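4 min read

Stacking round tubs in the garage, yes or no?

gorkora_gal
Okay so I'm finally redoing the garage shelving and I have a question that has already caused one argument in this house. I buy grout, joint compound, deck cleaner etc. in those round tubs with the snap lids. I've got 26 of them. Is it fine to stack them two high on a metal rack, or am I asking for a mess? Husband says one layer only, period. I say that's a crazy waste of space!

Lellow77
Two high is fine. I've done it for 5 years. Three high is where you get the lean.

marikar_mike
Gonna disagree with Lellow77. It depends on the lid. If the rim sits proud, the top tub drops into it a little and stays put. If the lid is flat you've got plastic on plastic and it'll walk every time someone slams the door. I lost a tub of thinset that way. It landed on my kid's scooter.

Lellow77
Slamming the door moves your tubs?? What is your rack bolted to, a curtain?

marikar_mike
It's bolted to nothing, it's a rental.

Lellow77
Well there you go.

gorkora_gal
Mine have a raised rim, I just checked. Rack is a Granport, square posts, wire shelves, and I haven't anchored it yet (I know, I know).

Peninah Kinyua
Anchor it before you put anything on it, please. I ran the stockroom at a paint store for years and the bare rack tipping is what scared me, way more than any tub falling off. After that I'd say put a front stop on every shelf. Ours were just scrap lumber and screws, it cost next to nothing.

marikar_mike
A front stop makes it a pain to get the heavy ones out though. You have to lift up and over. My back says no.

Peninah Kinyua
Keep it low then! You only need enough to catch the bottom edge.
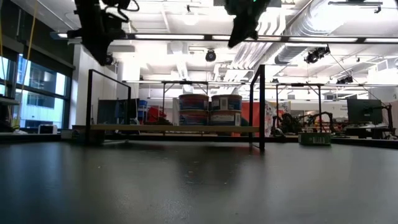 Tubs like yours do best in short columns, side by side, so you never have to dig. Two high, same size on same size, labels facing out. These four are done just that way, one pair next to the other, with a pale board running across in front of them between the black posts. I'd put masking tape on the lids too, with the month you opened it, and write big. I found a joint compound last September that had turned into a doorstop.

gorkora_gal
Oh I like the board! I have a leftover pine one from the closet project that might be long enough. And the lid dates, yes, guilty.

Lellow77
Board is overkill for two high, but it won't hurt anything.

marikar_mike
Overkill until the scooter -- ask my kid.

gorkora_gal
Ha. Okay, anchoring it tonight, then the board. Does anyone know if the Granport wire shelves are good for 400 pounds each or is that the whole rack? The sticker just says 400.

Peninah Kinyua
I'd treat it as the whole rack until you find the manual. Heavy tubs on the bottom either way.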